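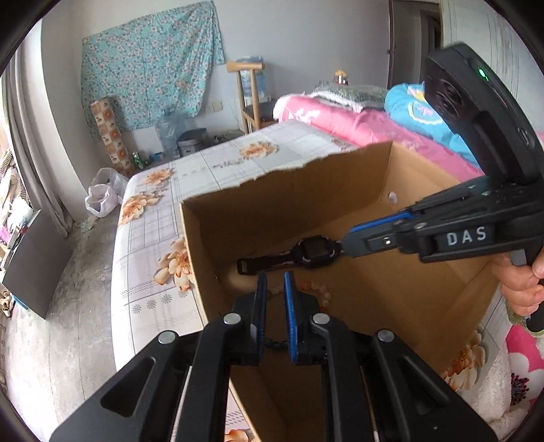 モレイラ:バンドを留めたまま箱に入れると、届いたときに曲がり癖がついていませんか。返送のたびに気になっています。

留めたままの梱包は避けてください。バンドは尾錠を外して平らに伸ばし、本体を横向きに寝かせて入れます。輪の状態で72時間を超えて圧迫されると、樹脂系バンドには癖が残る場合があります。

スマートウォッチの梱包・返送 よくある質問
Grarano 修理受付窓口

Q1. 箱は手持ちのもので構いませんか。
構いません。茶色の段ボール箱で、底面が平らなものを使用してください。専用箱 Preton を希望する場合は、申込画面の「資材」欄で選択できます。専用箱の代金は300円(税込)です。

Q2. 箱の縁が破れている場合や、側面に小さな穴がある場合は使えますか。
外箱としては使えません。内箱としてなら使用可能です。角形の時計は文字盤側から力を受けやすいため、破れた縁の断面が画面に触れないよう、縁を内側に折るか切り落としてください。穴は内側から紙テープでふさぎます。

Q3. 緩衝材の量を教えてください。
本体の上下左右に各2cmです。箱を軽く振って音がする場合は不足しています。新聞紙を使う場合はインクが移るため、先に本体を薄紙で包んでください。柄入りや淡色の縁取りがあるバンドは特に色移りが目立ちます。

Q4. 充電ケーブルは同梱しますか。
充電不良の診断を依頼する場合のみ同梱してください。コードは束ねて別の小袋に入れ、本体と直接触れない位置に置きます。束ねる際に針金入りの結束具は使わないでください。

Q5. 作業場所に条件はありますか。
特にありません。机がなければベッドの上でも作業できます。ただし寝具の上では箱の底が沈み、封をするときに角がずれます。テープを貼る工程だけは床など硬い面で行ってください。毛布やキルトの繊維がテープの粘着面に付くと、接着力が落ちます。

Q6. 電源は切りますか。
切ってください。ペアリングの解除も必要です。解除されていない場合は診断を開始できず、確認の連絡を差し上げます。パスコードを紙に書いて同梱することはお控えください。

Q7. 送料はいくらですか。
Zedora 便の元払いで、全国一律1,632円です。着払いの荷物は受け取れません。集荷の受付は午前11時までで、以降の申し込みは翌営業日の扱いになります。

Q8. 内箱と外箱の二重梱包は必須ですか。
保証修理では必須です。有償修理では任意としていますが、画面にひびがある場合は二重にしてください。ひびのある画面には、梱包前に養生テープを一方向に貼ります。剝がすときに破片が浮くため、貼り直しはしないでください。

Q9. バンドだけの交換でも本体を送る必要がありますか。
不要です。バンドの型番と手首周りの寸法を申込画面に入力してください。Carrilho 型の取り付け部を持つ機種に限り、ピンの摩耗を確認するため本体もお送りいただきます。

Q10. 同じ箱で2台送れますか。
送れます。1台ずつ個別に包み、画面どうしが向き合わないように入れてください。受付番号を書いた紙は、それぞれの包みの外側に貼ります。

改訂:9月 Q2に穴の処置を追記、Q7の送料を更新
ページ管理:イェルク・ヴァイデマン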